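The **Dekgate sorting cell** is a single-arm robot station set up at the Bidcombe workshop to pick mixed toys out of a tray and put them into boxes. It is often cited as a low-maintenance design. The claim comes mostly from Skilter, the firm that sells the cell, and the upkeep records kept at Bidcombe only partly support it.

## Setup

The sales sheet gives a setup time of 45 minutes. Jagadeesh Shetty, who installed the Bidcombe cell in November, logged most of a working day, much of it spent moving the table until the arm could reach the far corner of the tray. The manual asks for 700 mm between the arm base and the middle of the tray. It does not say what to do if the table gets bumped, and the cell has no way of noticing.

## Routine care

Skilter advises a gripper check every 800 picks. Shetty's notes suggest this is too generous when cloth is in the mix, as threads work their way into the finger joints. At Bidcombe the interval was cut by half. Whether that helped is hard to say, as no failure count was kept before the change.

The arm is also re-zeroed at the start of each shift, a step that takes around 7 minutes and is missing from the published cycle figures.

## Checking reach

After any repair, the gripper is brought down into a full tray and compared with its stored position. A rival firm, Dunleavy, uses a fixed metal pin for the same job, which gives a repeatable reading. A heap of balls and cloth does not, and the "pass" recorded at Bidcombe is one person's judgment by eye.

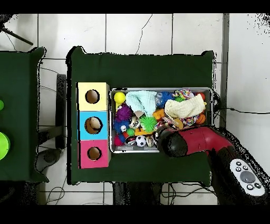

## Disputed claims

The phrase "self-correcting" appears in early Skilter material. No test data has been released to back it up, and later versions of the manual drop the term without comment.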